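음반·악보 > 고음악 > 박스 세트 > 브론데오 비올라 다 감바 전집

브론데오(Brondeo) 비올라 다 감바 콘소트 전집 (CD 11장)

연주: 네그리 콘소트
리더, 트레블 비올: 파드리그 브로피(Pádraig Brophy)
해설: 디네시 남부디리(Dinesh Namboodiri)
레이블: 브루렐(Brurell)
구성: CD 11장, 256쪽 해설 책자, 하드케이스
상품 번호: 1403

네그리 콘소트가 브란스테드(Brarnstead) 예배당에서 녹음한 영국 콘소트 음악을 한데 모은 세트입니다. 낱장으로 나왔던 음반 아홉 장에 이번에 처음 나오는 두 장을 더했습니다. 버드, 기번스, 젱킨스, 로스의 판타지아와 인 노미네가 중심이고, 마지막 장에는 퍼셀의 판타지아가 들어 있습니다.

편성은 3성부부터 6성부까지입니다. 5성부와 6성부 곡에는 작은 오르간이 함께합니다. 현은 모두 거트현을 썼고, 음높이는 전곡 A=415Hz로 통일했습니다. 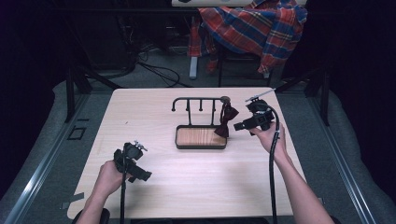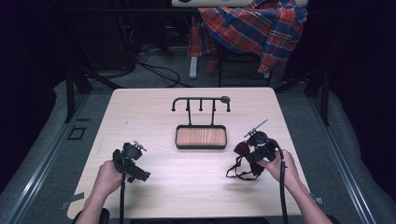
낱장 음반은 발매 시기에 따라 음량 차이가 컸는데, 세트에서는 원본 테이프로 마스터링을 다시 해 전체 음량을 맞췄습니다. 초기 녹음 두 장은 잔향이 조금 길게 들립니다. 저음 비올의 윤곽은 뒤쪽 음반으로 갈수록 또렷합니다.

새로 들어간 두 장은 젱킨스의 4성부 판타지아입니다. 브로피는 이 곡들에서 템포를 느리게 잡고 장식음을 거의 넣지 않습니다. 빠른 연주에 익숙한 분에게는 심심할 수 있습니다. 성부가 서로 주고받는 흐름을 따라가며 듣기에는 이쪽이 편합니다.

책자는 영어와 독일어로만 되어 있습니다. 곡별 해설과 필사본 출처, 사용 악기 목록이 실려 있고, 한국어 번역지는 없습니다. 성악곡은 들어 있지 않아 가사는 없습니다.

음반은 종이 슬리브에 한 장씩 들어 있습니다. 슬리브가 빡빡한 편이니 꺼낼 때 디스크 가장자리를 잡아 주십시오. 배송 중 생긴 케이스 모서리의 가벼운 눌림은 교환 대상이 아닙니다. 재생 불량은 해당 디스크만 바꿔 드립니다.

재고가 있으면 오후 2시 이전 주문은 당일 발송합니다. 화요일은 입고 작업으로 발송을 쉽니다. 다음 입고는 4월입니다.

함께 보는 상품
- 네그리 콘소트: 다울랜드 라크리메
- 마랭 마레 비올 모음곡 제2권 (CD 2장)
- 젱킨스 4성부 판타지아 파트보
- 토비아스 흄 비올 독주곡집
- 트레블 비올용 거트현 세트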